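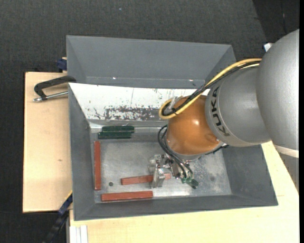
Reddish-brown bars, dark green blocks, two grey bins.

Sorting the block bin (and keeping it sorted)

4 min read

Quick one today, the shop is a mess and November is coming. Bins. Specifically the bin where all the blocks, bars, offcuts and spare bits end up. You have one. I had three.

Start by tipping everything out. All of it. On a sheet if the floor is rough, small stuff vanishes on a textured floor and you'll be down there with a flashlight.

Then piles. Long things. Short fat things. Things you can't name. The last pile goes in a coffee can and if you haven't touched it by spring, out.

Bin choice. Shallow beats deep, every time. Deep bin = digging. Sloped sides are good, bits slide to the middle where your fingers can get at them. Flat bottom, hard, easy to wipe. Scuffs don't matter. Mine is a Kavar, 46 quarts, which is too big for blocks really but it was on the shelf at the Clonlow hardware store and I was in a hurry. Use it for the long bars now.

Check the bottom for holes before you load it. Screws find holes. Square of duct tape on the underside, done.

Don't fill it. One layer, maybe a bit more. If you can see the base between the pieces you can see what you've got. Once they stack up you stop looking and go buy another one.

Color helps more than labels. Paint the ends if they're all the same wood. I do long ones one color, short ones another, cheap craft paint, one coat, let it dry overnight or they stick together (ask me how I know). Labels fall off, specially in a damp garage.

Where to put it. Waist height on a table, never the floor. If the bin straddles two tables push them tight together and clamp them, a gap opens up when you lean. I use a pair of Suvero clamps, any clamps will do.

Cleaning. Empty, vacuum the corners, then warm water and dish soap on a rag. Cloudy marks on a metal bottom mostly come off with white vinegar. Rinse it, dry it right away. Skip the steel wool, it just makes new marks.

Bars go in pointing the same way if you can manage it. Takes 40 seconds at the end of the day. Blocks in the leftover space. Heavy pieces away from the side you reach over.

Oh and no wet wood in the bin. Ever. Stains everthing it touches.

Last thing, set a limit. Mine is 9 bars. A new one comes in, the worst one goes in the kindling box. Hurts at first. You get over it.

Next time, the screw drawer. Send help.

Comments

garagecat968
The paint thing works great! Did mine with leftover nail polish, a bit pricey if you have a lot of them but it doesn't chip.

tableside
Vinegar did nothing on mine. Baking soda paste, ten minutes, wipe. Came up ok, not perfect.

plumbline
What size for kids' building blocks? Mine has way more than one layer's worth.

slowsander
Two shallow ones side by side, plumbline. We tried one big one and they dumped the whole thing out every single time.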